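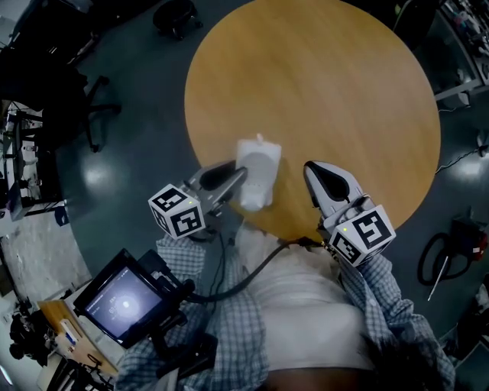 Water rings on a wood table are usually in the finish and haven't reached the wood itself, so try the mild fixes before you sand anything. A white or cloudy ring is moisture trapped in the top coat. A black ring has gone through to the wood, and the steps on this page won't remove it. Honey-colored tops like the round one in the photo hide a faint white ring well when you look straight down, so crouch and look across the surface with a lamp on the far side.

## What you need

- Two clean cotton cloths (old T-shirts are fine)
- An iron with the steam turned off and the tank empty
- Plain petroleum jelly
- Paste wax

## Steps

1. Wipe the table with a barely damp cloth and let it dry for 2 hours.
2. Fold one cloth in half and lay it over the ring.
3. Set the iron to its lowest heat. Press for 6 seconds, lift, and look. Repeat up to 7 times. Stop if the finish feels soft or tacky.
4. If a ghost of the ring is left, cover it with a thin layer of petroleum jelly and leave it overnight. Wipe it off in the morning.
5. Wax the whole top, working with the grain. If you wax only the spot, it will shine differently from the rest.

Do not use the iron on shellac or on a table you can't identify. To check, put a drop of rubbing alcohol on the underside of the top. If the finish there turns sticky within a minute, it is probably shellac. Skip to step 4.

Toothpaste is often suggested for this. It is a mild abrasive and will leave a dull patch on a glossy finish.

## Keeping rings from coming back

Plants do more damage than drinks, as the pot sits in one place for weeks. Put a glazed saucer under each one and add felt feet under the saucer so air can get through. Renew the wax twice a year. I do mine in October, before the heat comes on, and again in spring.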